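3.2 Sorting food at the table

Most of what we know about how households put their groceries away comes from diaries and from interviews, and people are, on the whole, rather generous to themselves in both. They tell us that the bread goes in the bread box and the vegetables go in the drawer, and then one visits the kitchen and finds a banana on top of the microwave. In the Tastmont survey, which collected 1,552 written accounts of unpacking after a weekly shop, a good many respondents described a fixed order of work that they themselves contradicted a few lines later. We grew very fond of these accounts, and we return to them in Section 5, but they left us wanting something smaller and plainer that we could look at directly.

We therefore settled on a tabletop arrangement with few places to put things and a modest mix of foods. There is a small cabinet with drawers, a basket that sits on top of it, and an open stretch of white table. The foods were chosen from those named most often in the Tastmont accounts, with a leaning toward items that people disagree over. Peppers are a fine example, as are bananas, which some families would never dream of shutting in a drawer and others put away with everything else. Bread, too, turned out to be a livelier subject than we had expected when we began planning in May.

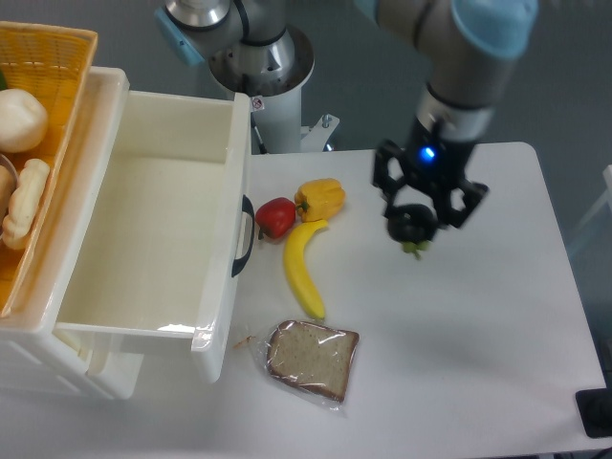
Figure 2. Part of the food set in the tabletop arrangement. A bun and a twisted roll are in the orange basket on the cabinet; the top drawer is open and empty. Red and yellow bell peppers, a banana and a wrapped slice of whole-grain bread are on the table, and a dark purple, eggplant-like vegetable is held just above it.

The wrapped slice deserves a word of its own. By kind it belongs with the other breads, and a reader going only by a shopping list would put it there without a second thought. By packaging, though, it is a different sort of thing altogether, and in the Lirkmont interviews people often spoke of wrapped bread as something that "can go anywhere" – a phrase we heard so often that we began using it ourselves. We kept one such item in the set so that kind and wrapping would pull in different directions.

Each layout was written up as a short record giving the place of every item, the state of the drawers, and any neighbors within a hand's width. We prepared 918 of these records in all, and set aside 200 for a second reading by a coder who had not seen the first. Disagreements were mostly over what counts as a group. Two peppers lying side by side seemed an obvious pair to one reader, while another wanted to take in the banana as well and call the whole lot produce. Following the Yupanqui scheme, we let both readings stand and marked the narrower one as primary.

Storage places were coded separately from the foods. An open drawer with nothing in it was recorded as available, and a closed one as unknown, whatever the coder might suspect was inside.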